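Skirkulia notes, part whatever

2nd February

Quick one because I'm meant to be out the door in a bit and I promised Llinos I'd write this up before I forget it all.

So we're back to collecting. After the mess in August (wrong camera height for a whole batch, don't ask) I threw the old kitchen set away and started over. Target is 600 good demos in the simulated kitchen before we train anything. Good meaning I watched it back and didn't wince.

Setup, for those who keep emailing. Headset, gloves, two arms in the sim, two hands with proper fingers. I move, they move. Slight lag. You get used to the lag and then you go make a coffee in real life and you reach for the mug like somebody underwater.

Sessions are 50 takes, then a break. I tried longer and the takes at the end were garbage. Tired hands do weird stuff, they hover, they double grab, and the model will happily learn the hovering. Last year's policy used to pause over everything like it was saying grace. That was me. That was my tired hovering, copied perfectly.

Things I do different this time:

Reset the hands to the same start pose before every take. Palms out, fingers up, nothing held. Boring but the first second of every demo used to be me sorting myself out and it taught the thing to fidget.

Shuffle the objects. Not a little nudge, a propper shuffle. The Hoarau scene pack has a button for it and I was ignoring the button like an idiot, placing stuff by hand, and of course I place stuff by hand in the same four spots every time. Llinos plotted it. Embarrassing plot. A tidy little cluster right where my right hand likes to be.

Keep the failures, in their own folder. Dropped it, missed the handle, knocked something over. Don't know yet if we'll use them. Disk is cheap. Billham (the storage box, named after the town, long story) is still mostly empty.

Write the instruction AFTER the take. I used to read the prompt then do it, and half the time I did something slightly else and the label was just wrong. Now I do the thing and type what I did. Slower. Labels are so much better though.

Drawer tasks are the worst still. The handle is a bar on two posts and you'd think fine, bar, grab it. But the fingers have to get behind it and there's no touch feedback in these gloves so I'm going by eye, and half the time by eye means the fingertips are inside the wood and the physics throws a fit. Drawer shoots open. Once the whole lot jittered off the counter. Binned that one, even the failures folder has standards.

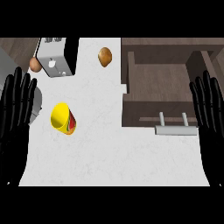
Food is easier, mostly. Potato is great, potato is a friend. Round enough to roll, fat enough to grab with a lazy grip. Taco is a pain because it's a cone and which way it's lying changes everything, so I've been making myself do extra taco takes from bad angles. Left hand too. I'm very right handed and the data shows it, so the rule is now that anything on the left side gets the left hand even if it feels stupid.

Also stopped doing everything fast. There was a phase where I was proud of my take times. The Poltport people (they run the training side) asked very politely if I could please slow down, as the motion was coming out so jerky the smoothing ate the actual grasp. Fair.

Pass rate is up on last time I think. Haven't done the sums, will do it when this set is finished. If I keep at up to 5 sessions a week it's not even that far off, wrists permitting. Wrists are the real limit tbh. Got one of those squishy balls, seems to help.

Still to sort: the lighting is the same in every take and I know that'll bite us. Llinos says randomize it on replay and don't re-record. Need to check replay even holds up when the contact gets messy, last time it drifted and the hand closed on thin air next to the potato. Will try it on 3 takes tonite and see.

Ok late now. Comments are open again, the spam thing is fixed.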